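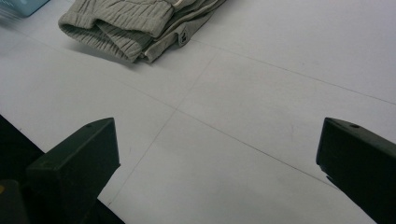 The review score has stopped telling us anything

I have spent a good part of this spring looking for somewhere to stay in Clasdale, and I have come away with a low opinion of the number that sits next to every listing. You know the one. It is a nine-point-something in a small coloured box, and it is meant to save you the trouble of thinking.

Clasdale is a middling sort of place on the coast, with a harbour, a long hill and more self-catering lets than it has shops. When I put in my week in August, the site I was using, Unwood, offered me 83 places. Of those, 81 were rated nine or above. The remaining 2 had no score at all, being new.

Think about what that means. Either Clasdale has managed something no other seaside town has ever managed, and fitted itself out from end to end with exceptional holiday homes, or the scale has been squashed so far up at one end that it no longer measures anything. I have stayed in Clasdale before. I know which I believe.

The first trouble is who writes the reviews. People who have had a tolerable week in a rented flat go home and put the washing on. They are nudged by email, once, twice, a third time, until they click five stars to make the emails stop. People who have had a bad week often get a partial refund, and a partial refund has a way of softening the tongue. Then there is the awkwardness of it. On most of these sites the owner reviews you as well, and although neither side is meant to see the other's remarks before writing their own, plenty of guests don't trust that and play safe. They would like to be able to book somewhere next year.

So everyone is polite. "Great location, lovely host, would stay again." I read that sentence, or one so near it as to make no difference, until my eyes slid off it. It was attached to a top-floor flat on the harbour and to a converted garage a mile and a half inland. Great location for what? Neither reviewer said.

Gundness, which is the smaller of the two sites I used, claims to have dealt with this. It gives you separate marks for cleanliness, comfort, value and "welcome". I was ready to be won over. Then I compared a dozen listings and found that the separate marks all said the same thing as the overall mark, give or take a tenth. A person who has decided to be nice is nice in four boxes as easily as in one.

I should be fair to the people who defend the scores, as I used to be one of them. Their argument is that the number does at least weed out the horrors. A place with no hot water and mice in the oven won't hang on to its 9.4 for long, and before there were reviews you might well have booked it from a brochure with a nice drawing on the front. I accept that. I remember the brochures. But weeding out the horrors is a job for a yes or a no, and we are being sold something much grander than that. The sites sort by score. They hand out badges by score. An owner told me over the phone that she had dropped from 9.6 to 9.5 after one guest complained about seagulls, and that her enquiries fell off the same month. I can't check that and I suspect the time of year had something to do with it, but she plainly believed it, and she has started leaving a bottle of wine on the side for every arrival. Whose interest does that serve? The wine isn't free. It is in the price, and I don't drink white.

That brings me to the price, where my patience really went. The house we settled on was listed at a nightly rate that looked quite reasonable. By the last page there was a cleaning fee, a service fee, a charge for bed linen and something called a booking protection contribution, which I was allowed to remove if I could find the box. The total for the week came to £628. I don't say that is outrageous for a house that sleeps four in August. I say it was a different sum from the one I had been comparing with all the others for three evenings, and every one of those others would have grown in its own way by its own last page. A guest marking "value" after the event is marking it against which figure, exactly? I doubt many could tell you.

There is an easy improvement available here and I am suspicious of how slow the big sites are to make it. Show the full cost of the stay first, in the list, and let people sort by that. Some do it now, if you go digging in the settings. It ought to be the way the page opens.

As for the reviews themselves, I would happily lose the number altogether. Ask guests plain questions with plain answers. Was the bed firm or soft? Could you hear the road? Was there somewhere to park when you came back at six in the evening, with the beach emptying and everybody else after the same space? Did the shower run hot for the second person? Is the pub underneath, and does it have a band? These are things a stranger can report without having to be rude about anybody, and they are the things I want to know. A light sleeper and a family with a deaf old dog can read the same answer and come to opposite decisions, and both be right.

I am told this would put people off filling in the form. Perhaps. I would sooner have ten replies that say something than two hundred saying "lovely".

In the end I did what my parents would have done and rang somebody. Andreadis is a small lettings office behind the harbour, with a website that looks as if it was last touched when phones had buttons, and no scores of any kind. The woman who answered asked who was coming, whether anyone minded stairs, and whether we would be bringing a car. She then talked me out of the first house I asked about, on the grounds that the back bedroom gets the delivery lorries at five in the morning. She suggested another, further up the hill. It turned out to be on Unwood as well, and I had scrolled straight past it, for it had only a 9.1.

I don't offer this as proof that the old ways are best. Letting agents have told me some terrible fibs over the years, and for all I know the house up the hill will have a smell. The owners may simply have been keen to fill an awkward week. But I had, in one phone call, more useful facts than I got from three evenings of coloured boxes, and I had them from someone who had at least been inside the building.

We booked it through the office. It came to slightly less than the £628, with the linen in. I have already had an email from them asking what time we expect to arrive. So far there has been no request for stars, though I wouldn't bet on that lasting.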